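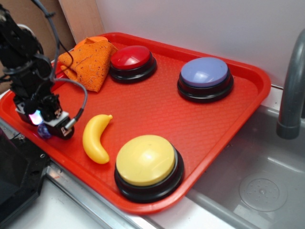 Buzzers on a red tray

Plonditz budget vote – what happens now?

catier_lane
Read the summary this morning. The council passed the supplementary budget by a wide margin and the opposition walked out before the second reading. What I can't find is where the money comes from. The summary says "reserves and borrowing" and gives no split. Has anyone seen the full text?

oldferry
It's on the council site under September papers, item 16. Mostly borrowing. The reserves were nearly used up on the harbor wall. The Bitar Party asked for a split during the debate and the finance chair said it would follow in writing.

marrow_st
Borrowing is fine if it goes to things that last. The bus depot will be there in thirty years. I don't see why people who use it later shouldn't pay part of it.

catier_lane
The depot is one line. Page four has a one-time payment to every household in the district. That lasts a month.

marrow_st
People are short this year. A month helps.

oldferry
Both of you are skipping the part that matters to me. The Nirico ward gets 959 per household and the rest of us get 786. The reason given is "local conditions." Nirico is also where the coalition holds its seat by 16 votes.

tenpin
I live in Nirico. The cannery closed in spring and half my street worked there. You can call it buying votes if you want, but the conditions are real.

oldferry
I didn't say they weren't. I said the paper doesn't explain the number. If it's the cannery, write that down.

tenpin
Fair enough. I'd like to see it written down too.

hallkey
I was in the public seats until 11 p.m. The walkout was over time limits, not the payments. Members got three minutes each and the chair wouldn't extend it. Two of the Bitar members stayed and voted yes, so the party line wasn't as firm as their leaflet says.

catier_lane
Which two?

hallkey
The roll call isn't posted yet and I don't want to get it wrong from memory.

marrow_st
The petition for a public audit is at 1,867 signatures. I won't sign. An audit before the money is spent doesn't audit anything.

catier_lane
It would cover the harbor wall as well – that money is gone already. I signed.

oldferry
Signed as well. The clerk's office told me the written answer on the split is due before the next session. I'll put the link in this thread when it's up.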